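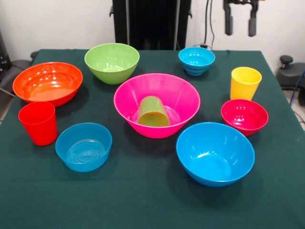
Bright plastic bowls and cups on a green cloth

Changing the oil in an older Holley wagon is a pleasant way to spend an afternoon, so take your time with it! Warm the engine for a few minutes, park on level ground and set the jack stands. Loosen the drain plug slowly - it likes to stick - and let everything run out. Fit a new filter, snug the plug, and pour in fresh oil a little at a time, checking the dipstick as you go. Write the mileage down too (mine said 2604).

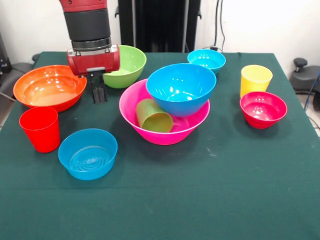

Tarawneh wrote in to add that a new crush washer cured a slow drip at the plug.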